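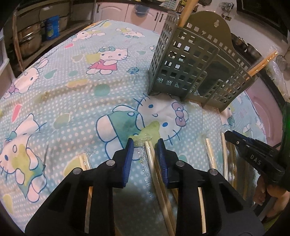

The trouble with a soft pad, according to one of the two people who had been trying out grippers since breakfast, is that it forgives you, and you never find out how badly you were aiming. The other one preferred the soft pads anyway. They had been having this argument, on and off, for most of November, and by the time I came up the stairs at Tukcombe with my coat still on they had reached the point where each could finish the other's sentences and did, though without much agreement on how the sentences ought to end.

I had come to write about a comparison. Tukcombe is a small outfit in an old mill building (the date over the door is 1845, and the stairs feel every year of it), and its business is finding out which hand-held grippers are worth owning before anybody spends real money bolting the same fingers onto an arm. A person holds the tool, a camera on the tool watches the fingers, and the recording goes off to teach a robot how the job is done. If the grip is poor, the lesson is poor too, and you've spent a month teaching a machine to fumble.

So they test, and they do it in a kitchen, on a round table with a light blue cloth printed all over with polka dots and cartoon cats, at least one of them in a pink dress. I liked that cloth very much. I've sat in plenty of labs with plain gray benches and perfect lighting, and I can't say I ever wanted to stay for lunch in one of them.

The task that morning was chopsticks, the kind that come in pairs in clear plastic film, to be picked up from the cloth and put away in a grey-green caddy with a grid of square openings. I'll confess I thought it sounded easy. Then somebody handed me a gripper and I spent a good long while chasing one pair across a cat's face -- the film slides, the sticks roll inside it, and the whole thing turns just as you think you have it. Squeeze in the middle and the plastic crinkles up between the pads, and it's hard to say if you are holding wood or only wrapper. I learned to come straight down and to close slowly, and even so I would not have hired me.

The blue pads are what the argument was over. They sit at the tips of two black fingers, facing each other, and the pair at Tukcombe came from Wolletum, who make them in a softer and a harder grade. The softer grade wraps itself a little around whatever it meets, and a beginner like me does much better with it. The harder grade wants you lined up properly, and it lets go cleanly, which you begin to care about once you are trying to drop a slippery packet into a small square hole and it would rather come back up with you.

They run each set of pads through 66 pickups, and then swap hands and people and run it again, and somebody writes down every slip. A pad is supposed to last through 1000 closings before the surface goes shiny. Whether it does seems to depend on what you have been gripping, and plastic film is kinder than you would guess. Cardboard, I was told with real feeling, is murder.

Cameras got their turn after coffee. One that looks down past the fingers gives you a fine view of the thing you are about to grab and a rather poor one of where you plan to put it, so the people who do this work have a habit of glancing at the caddy first, with the whole wrist, before they reach. I found myself doing it too by noon! Paracha sells a wider lens that would save you the glance, but everything near the edges bends like a spoon, and opinions in the room were mixed. A narrower one from Mollesis gave lovely sharp fingertips and very little else.

What surprised me was how much of the talk was about comfort. How heavy is the body after an hour? Does your thumb ache? Can you work across the table from somebody with a gripper of their own and not knock tools? A tired person makes lazy grasps, and the lazy grasps go into the recording along with the good ones.

Before I left I asked which pads they would buy, and got two answers at once. The harder ones, said one, for anybody who would practice. The softer ones, said the other, for everybody else, and then they wanted me to try both again with my left hand. I missed my train and caught the one after it.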